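Home | Features | Workshop | Back Issues | Subscribe

Search this site
Enter keyword
Go

The first thing visitors did at the Deltow open day was sign a sheet and put their bags on a shelf. The second was wait. The demonstration room holds 25 people and there were twice that many in the hallway by ten in the morning, most of them parents with children, along with a few people from local factories who had come to see what the company has been doing since it moved into the old Papadakis building in February.

Deltow works on teaching robots to handle ordinary household things. Its main project is called Clirum, and the part of it that visitors got to see involves no robot arm at all. A person holds a gripper by hand, with a camera attached, and does a small job at a table. The camera records what the fingers do. Later the recordings are used to train a machine to do the same kind of job.

The table I was sent to had been set up as a sort of kitchen counter, with a small black oven-type appliance, its glass door open, and a divided tray of beans and grains behind it. A white dish with cherries painted on it held a round pink slice of something that looked like ham.
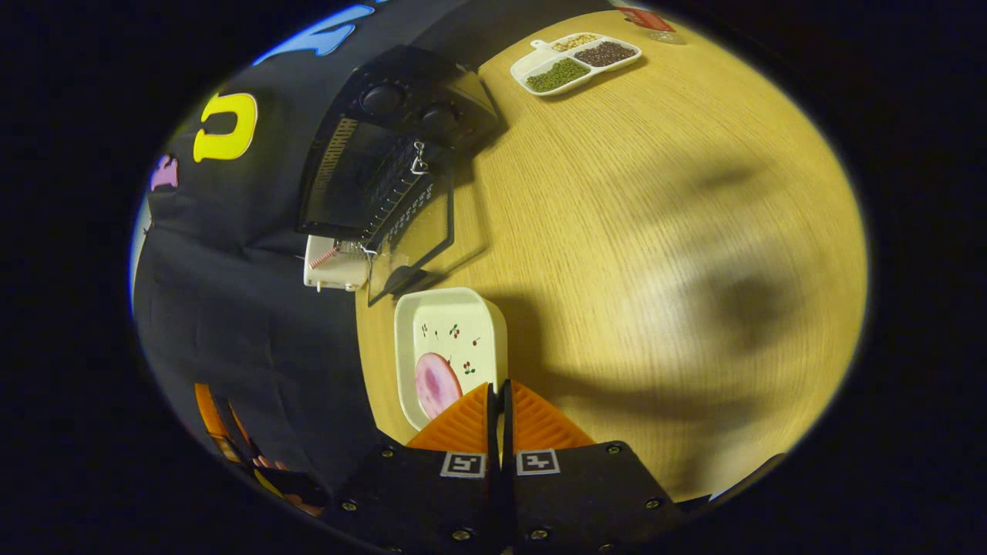
AFIA ANNAN
Staff Writer

The gripper is easy to hold and harder to use. Its two orange fingers are ridged on the surface, and each one is fixed to a black block with a square printed marker on it. The markers let the software work out how far apart the fingers are at any moment. You squeeze, the fingers close, and you find out how much you normally rely on being able to feel what you are picking up.

My job was to take hold of the dish by its rim and move it closer to the appliance. I got it on the third try. On the first I pushed it sideways, and on the second I lifted one edge and let it drop. The staff member running the table told me to keep going and not to start over. They want the bad attempts too, she said, as long as they are labeled.

A screen on the wall showed the total number of recordings made for Clirum so far. It read 3807 when I came in. Each one lasts under a minute. The beans are there for a scooping job, which the staff do themselves and which was not offered to visitors, for reasons anyone who has dropped a bag of mung beans on a hard floor will understand.

Seven tables were in use through the day, and the jobs at the others were folding cloths, sorting lids, stacking cups and so on. Children were noticeably better at the cups than the adults were. One boy did the same stack four times and had to be asked to let the next person in.

After lunch there was a talk in the back room, with 50 chairs and people standing behind them. Most of the questions were about jobs. The speaker said the company has no product for sale and does not expect to have one soon. A man from Jullska, which packs dried foods across town, asked whether the same method would work with wet or sticky items. He was told that it might, but that they had not recorded enough of that kind of work to say.

Someone else asked why the company bothers with people at all when it could practice in a computer simulation. They do some of that as well, the speaker said. Soft things and piles of small things are hard to simulate, and a person at a real table is still the quickest way to get them.

I went back to my table before leaving and had one more turn with the dish. There was no line by then. It took me two tries.

The next open day has not been scheduled. School groups can ask to be put on the list at the front desk.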